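Cukholm Boards > Home & Garage > Laundry and Clothes Care

Thread: black stuff going gray, what am I doing wrong

wichai_s
Joined: January
ok so every black tshirt I own goes that sad charcoal color by like wash ten. cold water, normal cycle, whatever detergent is on sale. dryer on medium. what am I missing. just bought more and I'd like them to stay black this time

Wanpen W.
Inside out. Always inside out. And stop using the dryer.

wichai_s
I have an apartment, no yard, no balcony. dryer is kind of it

Wanpen W.
Folding rack. Over the tub. Shirts are dry by morning unless your place is really humid.

ekkachai_c
everybody says dryer but imo it's the detergent. you're using too much. cap has a line on it, use less than the line. what you think is fading is half the time soap film sitting on the fabric. run one load with no soap at all, just warm water, see what color the rinse is

Wanpen W.
Film is part of it, sure, but if you get lint in the trap that lint used to be your shirt. It's wear. The fuzz on the surface catches light and looks gray. Soap free wash won't put fibers back.

ekkachai_c
didn't say it would. said try it first, it's free

jintana.r
Vinegar in the rinse! Half a cup. My mom did it, I do it, never had a problem and I've got a black cardigan from college that still looks good (ok, decent)

ekkachai_c
vinegar will eat your door seal eventually. repair guy in Cestwood charged me 50 bucks just to come look at mine and that was his first question, do you use vinegar

jintana.r
Been doing it for years on the same washer, seal is fine. Maybe yours was just old?

ekkachai_c
was 3 years old

Lertchai
Nobody mentioned spin speed so I will. OP what does your machine spin at? Mine was doing 1200 on everything becuase that's the default. Dropped it to 800 for knits and the pilling pretty much stopped. Also don't wash tees with jeans or anything with a zipper. Jeans are sandpaper.

wichai_s
uh. everything goes in together. jeans, towels, all of it

Lertchai
Well there you go

Wanpen W.
TOWELS. Oh no.

wichai_s
ok ok. so towels separate, jeans separate. that's three loads a week now and the machines in my building aren't cheap

jintana.r
You could wash the jeans way less. I do mine maybe once a month, spot clean in between

Wanpen W.
Agree on that one. Tees every wear, jeans when they need it.

ekkachai_c
what about redyeing. did a batch last winter in a big pot on the stove, came out darker than new. cotton only tho, the polyester thread stays whatever color it was so you get visible stitching. some people like that look

Lertchai
Did that too, bled on my sheets for weeks. Salt, rinse, rinse again, still bled. Wouldn't bother for a plain tee. A nice sweatshirt maybe.

ekkachai_c
you have to rinse till it's clear, like really clear. takes forever

wichai_s
not dyeing anything in this kitchen lol. landlord would have a stroke

update 2022-12-01
did what you all said. mostly. inside out, cold, half the detergent, no towels in there, rack over the tub insted of the dryer. skipped the vinegar, sorry jintana. will keep going a couple months and see, no idea yet if it's any different. black knit on the table, no dryer for this one
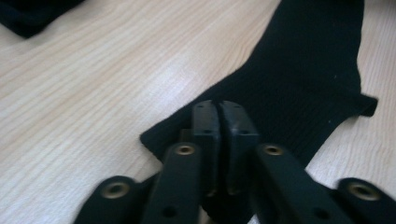

Wanpen W.
Good, keep them off the heat and give it till spring before you decide. And get a second rack, one is never enough once you start doing the sweaters too.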